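Equipment > Handling cells > Bin transfer

Stendby two-bin transfer cell

The Stendby cell moves small blocks between two open bins set side by side on a wooden bench top. It is supplied by Droltum as a bench kit, without an arm, and is meant for long unattended picking runs where the same parts are lifted, carried over the shared wall and put down again. This page covers fitting, routine care and the parts that wear.

Fitting the bins

The bins stand with their long edges together and are held to each other and to the bench by bar clamps, one at each side. Tighten the two clamps in turn, a little at a time, until neither bin can be shifted by hand. Put a strip of scrap wood under a jaw wherever the bin corner does not sit square. Blue tape may be used to mark the bin position on the bench, but it will not hold a bin in place.

After any change to the clamps, run the arm to the 3 taught corner points at low speed before starting a job. Re-teach if the fingers touch a wall at any of them.

Hose and cable routing

Leave enough slack for the wrist to reach both far corners with the gripper turned fully either way. The thick hose should loop clear of the joint cover. The thinner cable needs a taller loop, and this loop must not drop between the fingers and the part. Check both loops with the gripper lowered to the bin floor, where the cable is most likely to catch a block.

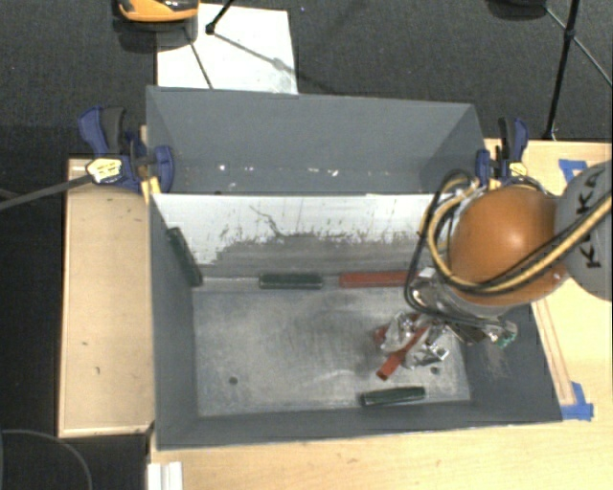
Gripper lowered into the front bin with a red block held between the fingers. KUKA arm, bar clamps on both sides.

Wear and cleaning

Scuffs and fine scratches on the bin floor do not affect picking. Loss of coating on the back wall does matter if the cell uses an overhead camera, as bare patches change the contrast behind parts lying along that edge. Recoat or swap the bin when the worn band reaches the height of the tallest part.

Brush out chips of coating every 800 cycles and at each change of parts. Do not use compressed air with the gripper in the bin. Wipe the fingers with a dry cloth and look for loose wrapping or lifted edges on the gripping faces.

Blocks that come to rest leaning on a wall are the usual cause of missed picks. If the same corner keeps collecting them, check that the bin is level before altering the pick program.

Spares

Bin, dark grey, single: part 1945
Clamp pair with jaw pads: part 90
Finger facing set: order by gripper type

Fitting notes revised 2024-03-28 by Mwanaisha Shirima. Spares enquiries to Mwanahawa Makori, Preltgate stores.

© Droltum. All rights reserved. Back to top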